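January, by Tharun Pisharody

3. How we tested the truck floor mats

I went into this sure that the pricey mats would win! Balakrishnan Mathew and I put the Devadiga mats in 10 pickups at the Redusville lot and let people drive them for 4,000 miles each (mud, coffee, dogs, all of it).
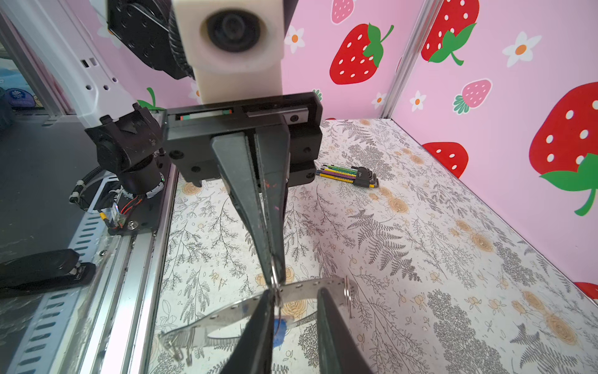

Then we weighed the grit that got past each mat, and wow, the edges matter so much more than the thickness.

Figure 2.
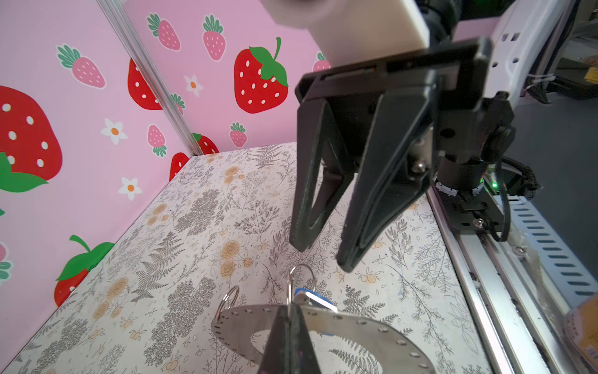

4. What drivers told us

We sent out 338 survey cards and got 300 back, which thrilled me. Most drivers just wanted a mat that stays put under the pedals.

Contact: Vakbridge Auto Interiors Lab | Copyright Vakbridge | Back to top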